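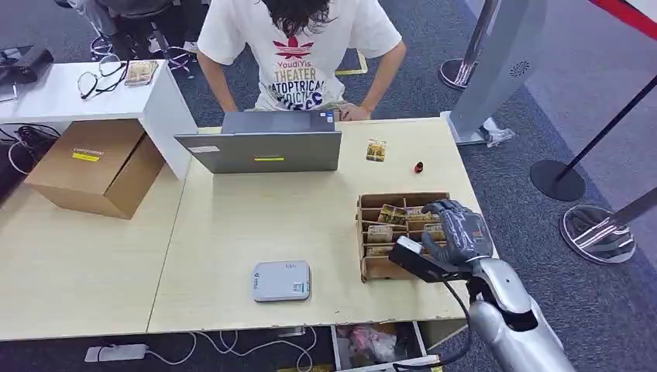

Photo: Meltov

Meltov opens card-sorting demonstrations to outside teams

Limum, July 27, 2018 – Meltov today released a set of 2808 recorded demonstrations in which people show a robot hand how to handle small packaged cards and a divided cardboard tray. Research groups and small firms can ask for the recordings free of charge.

The set was made at the company's workshop in Limum under a project called Prellosum. Operators either steered the arm by remote control or moved the fingers by hand, and 114 people took part. Most had never worked with a robot before June.

"Thin, flat things are hard for a robot hand," said Asmaa Ezzat, who leads Prellosum. "A person tilts a card without thinking. We wanted that tilt in the data."
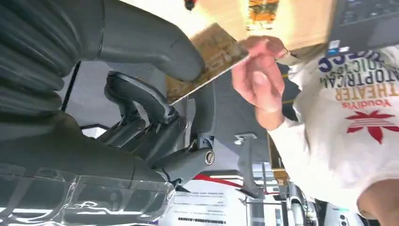
Many of the recordings deal with passing a card from person to robot. Failed attempts have been kept and labelled, 343 of them in all.

So-ying Yang, who trained the operators, said new starters needed around 4 hours of practice. "They all rush the fingers at first," she said.

A second set, covering boxes and bags, is planned. Requests should be sent to the Meltov press office.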